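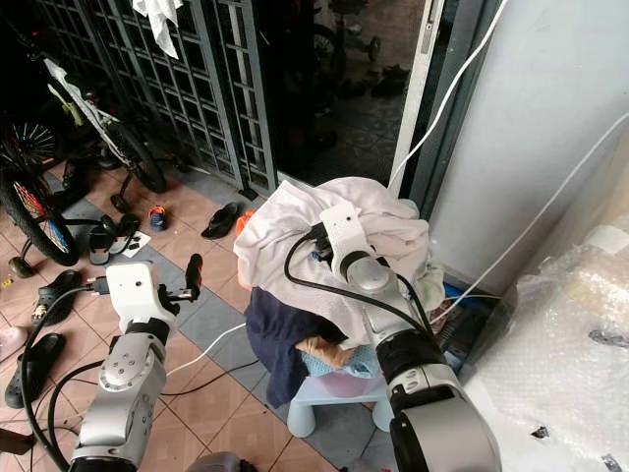 Photo: Nurhan Erdem / Drunovley Museum Learning Service

How Did Kirkegaard Island Get Its Name?
A local legend explained for young readers

Many places have two stories. One story is told by scientists, who study rocks, water and old objects. The other story is told by families, who pass it from grandparents to grandchildren. The second kind of story is called a legend. Kirkegaard Island, in the middle of the Drunovley River, has both.

What is a legend?

A legend is an old story about a real place or a person who may have lived long ago. Some parts of a legend may be true. Other parts have changed over the years, as each person told the story in a slightly different way. A fairy tale can happen anywhere, but a legend belongs to one place.

The legend of the ferryman

Long ago, the story says, there was no island in the river. The water was wide and dark, and the only way across was by ferry. The ferryman was named Kirkegaard. He owned one flat boat and one long pole, and he never asked poor travelers for money.

One night in June, a great storm came down the valley. An old woman stood on the bank and called out to him. She carried a sack on her back and said that she had to reach the other side before morning. Kirkegaard was afraid, but he helped her into the boat.

In the middle of the river the pole snapped. The boat began to spin. The old woman opened her sack, took out a handful of earth and threw it into the water. Then she threw another handful, and another, until the sack was empty. The boat bumped against something solid. When the sun came up, Kirkegaard found himself on dry land, with reeds growing on every side. The old woman was gone. Her empty sack hung on a young willow tree.

People in the valley still say that the island will never be covered by water, however high the river rises.

What do scientists say?

Rivers carry sand, mud and small stones. These are called sediment. When a river slows down, it can no longer carry all of its sediment, and some of it sinks to the bottom. Over many years the sediment may pile up until it rises above the water. Plants then take root and hold the soil in place. Kirkegaard Island was made in this way. It is 58 acres in size, and its highest point is only 5 feet above the river in summer.

The island is roughly 200 years older than the first map that shows it. On that map it has no name at all. The name appears later, in a list of ferry crossings, so there may well have been a real ferryman.

Words to know

Ferry: a boat that carries people or goods across water.
Legend: an old story linked to a real place or person.
Sediment: sand, mud and stones carried by water.
Willow: a tree that often grows near rivers and lakes.

Something to try

Ask an older person in your family about a hill, lake or street near your home. Write down the story in their words. Then ask a second person about the same place. Which parts of the story are the same? Which parts are different?

Text by Anca Bucur. Last reviewed 22/12/2024.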